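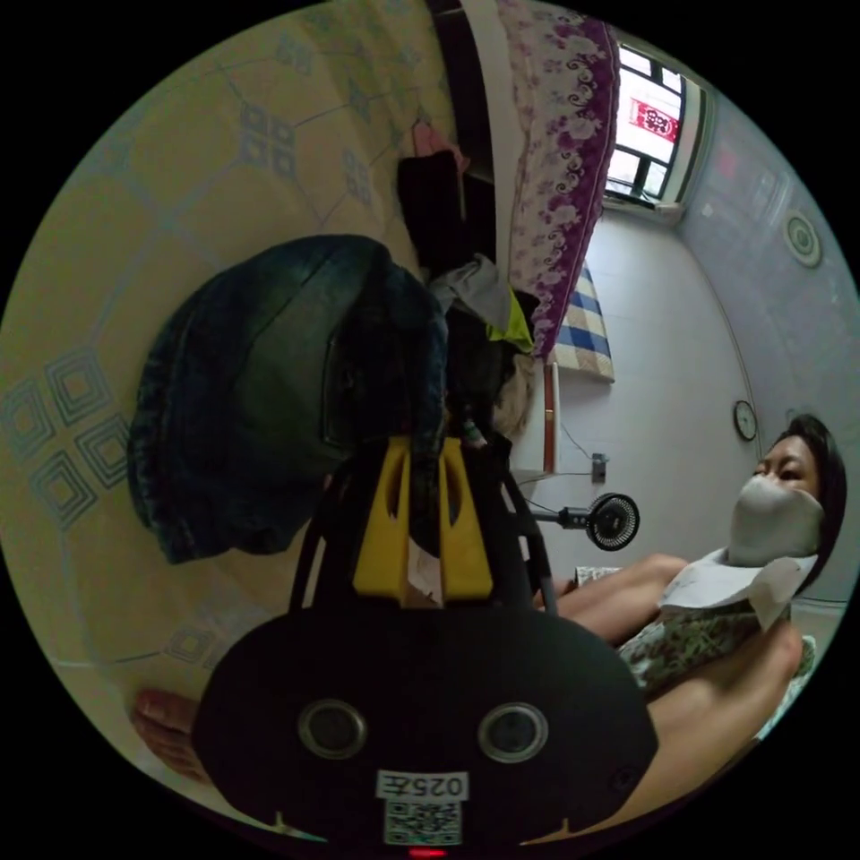
## Clothes off the floor: the small-room sort

The fall clothing swap is on again, and bags can be dropped at the Larnik Street office until the end of the month. Last year the swap took in 289 bags. Of those, 228 had been sorted before they came to us and could go straight onto the tables. The rest had to be opened and gone through by hand, and that took two evenings.

So this item is mostly about sorting at home, in the kind of bedroom most of us have: a bed, a window, a bit of floor and not much else.

### Use the floor first

If the floor is tile, sweep it and use it. Jeans and other heavy denim can go straight down in a heap of their own while you work on the rest. They don't crease much and they take up the most room on a bed. Tops, light knits and small things can be stacked next to them. It doesn't matter if the colors are mixed at this stage. A black top, a gray one and something yellow-green can all sit in the same stack until you know what is staying.

Keep a path to the door. Justinas Kalniņš sorted his whole closet last June and had to climb over the bed to answer the phone.

On carpet, or on any floor you would rather not use, put an old sheet down first. When you finish you can pick it up by the corners and shake it outside.

### Then the bed

Leave the bottom sheet on and fold the blanket to one side. The flat part of the bed is for folding only. If you start piling things there you will be moving them again at bedtime, and that is how most half-finished sorts end up on a chair for a month.

Fold each keeper once, properly, and put it away before you pick up the next. It feels slow. I timed it against my old way (everything in one tower, then carry the tower) and it came out about the same, with less refolding.

Daylight helps more than any lamp. Hold dark clothes up to the window and look at the seat, the elbows and under the arms. Thin patches show right away. Navy and black are also much easier to tell apart by the window, which will matter to anyone who has sent out one of each in a pair of socks.

### Checking jeans

Denim is the item people ask for most at the swap, and it is also what we turn away most often. Before you fold a pair:

- Empty all the pockets, back ones too. We have found keys, bus cards, and one house deed receipt that Chang-ho Jin was very glad to get back.
- Run the zipper up and down a few times.
- Look at the inner thigh. A worn patch there can be mended, but please pin a note to it.
- Turn up the hems and check for fraying.
- Write the size on a scrap of paper and pin it to the waistband if the label has gone.

Torn pairs are still welcome in the mending bag. Arūnas Lill cuts them up for patches and will take any weight of denim except stretch.

### Dust

Clothes that have been stored for a long time are dusty, and so is whatever they were stored in. Several people wear a face mask for the first part, when the old bags are opened, and I have started doing the same. Open the window if the weather allows. A small fan is good too, but point it away from the pile, or the lint goes everywhere.

If something smells musty, wash it before it goes in a bag. One musty sweater will do the whole bag by the time we open it.

### What we can take

Adult and children's clothing, clean and dry. Sheets, pillowcases and blankets if they are not torn. Coats are especially wanted — we ran out of them on the first morning last year. Scarves and hats are fine.

We can't take underwear, single shoes, pillows or anything with a strong smell of smoke. Electric blankets go to the Bodeser recycling depot, at the side gate.

Please use clear bags if you have them and tie them loosely. Put children's things in a separate bag with the age written on the outside. There is no need to sort by color.

### Drop-off and swap day

The office at Larnik Street is open for bags every weekday afternoon until 4. Ring the lower bell. If you can't carry your bags, call and leave a message for Saulius Paulauskas, who has the use of a van and does pickups in the Huttunen blocks and along the canal. He can't come up past the second floor with his knee as it is, so somebody will need to bring the bags down to him.

Swap day will be in the Oltik hall, as before. Tables open in the morning, with families first for the first hour. You don't need to have given anything to come and take something. Hooks and a mirror have been put up in the side room for trying things on.

The hall rental has gone up this year, and the raffle will go toward it. We printed 2,000 tickets, and books of them are at the office if you can sell a few at work or on your stairwell.

A few people asked whether leftover clothes are thrown out. They are not. Anything wearable is kept for the winter table, and the rest goes to Arūnas or to the rag collection.

Hangers are short again, by the way. Wire, plastic, wood, any kind. Tie them in bundles and leave them inside the office door.

*Kaisu Seppälä*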